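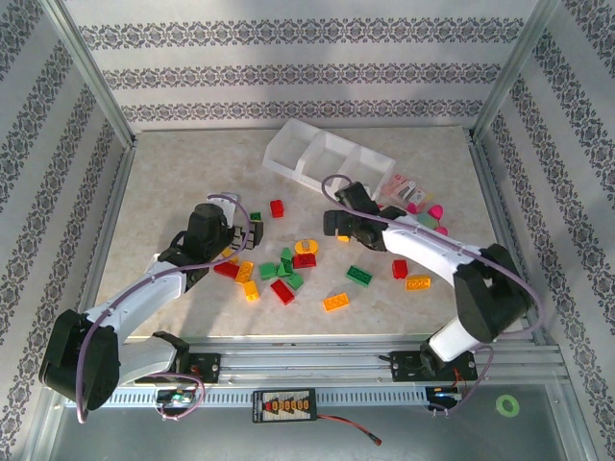
How to sort and store a big mixed lot of toy bricks

Last November my sister-in-law Fereshteh Shirazi gave us three bags of used building bricks. Her children are grown and she wanted the closet back. I weighed nothing and planned nothing, I only opened the bags on the floor, and this was my first mistake. After two evenings I started again from the beginning, and the method below is what I use since then. It works for a small box also, but it is made for a large lot.

What you need

A flat table with a light surface
An old bed sheet
Five or six shallow trays (baking trays are fine)
Clear boxes with lids, different sizes
A mesh laundry bag with zipper
Mild dish soap
Paper labels and a pencil

Step 1. Take out what is not a brick

Spread the sheet on the floor and empty one bag only. Remove coins, hair ties, dry pasta, broken crayons and parts of other toys. Look carefully for small batteries and put them away from children immediately. When you finish, lift the four corners of the sheet and pour the bricks into a tub. Then do the next bag.

Step 2. Wash

Put the bricks in the laundry bag, not more than half full, and close the zipper. Fill a tub with lukewarm water and a little soap and move the bag up and down for five minutes. Leave it to stand 20 minutes, then rinse two times. Do not use very hot water, the plastic can lose its shape. Anything with a sticker, a motor or a light must be wiped by hand with a damp cloth.

Step 3. Dry

Lay the bricks on towels in one layer and turn them in the morning and again in the evening. Water stays a long time inside the hollow side. My neighbor Shahab Kermani uses a small fan, which makes it faster. Do not close any box before the bricks are fully dry or you will have a bad smell.

Step 4. Sort by shape first

Most people begin with color because it looks nice. I did this too. The problem comes later, when you search for one small red piece in a box of only red pieces. A small piece is easy to find between different colors, so sort by shape:

Normal bricks
Flat plates
Slopes and triangles
Wheels and axles
Doors, windows, fences
Figures and animals

Work with a handful at a time on the table. Take out the large pieces first, and the rest goes quicker. If you have more than 50 of one kind, this kind can have its own box.

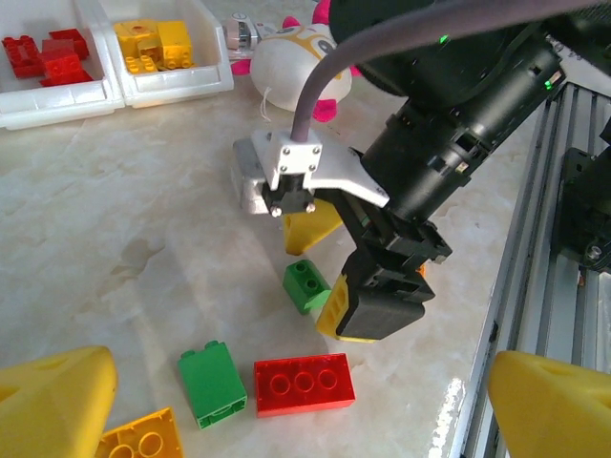
Step 5. Separate the brands

If your lot is mixed, as ours was, press two pieces together. They should hold when you shake them lightly and come apart without a tool. The ones that do not fit go in a separate box. They are still good for young builders who make one thing from one box.

Step 6. Label and put on the shelf

Write the label on the short side of the box, so you can read it when the boxes stand next to each other. I use pencil, the contents will change. Heavy boxes go low. Keep one open tray for pieces found under the sofa, and empty it every Monday.

If you want to count

My daughter wanted to know the number. We counted in groups of 20 and wrote a line for each group. The result was 1360 normal bricks and plates, and with all the other shapes 1759 pieces. It took one rainy afternoon.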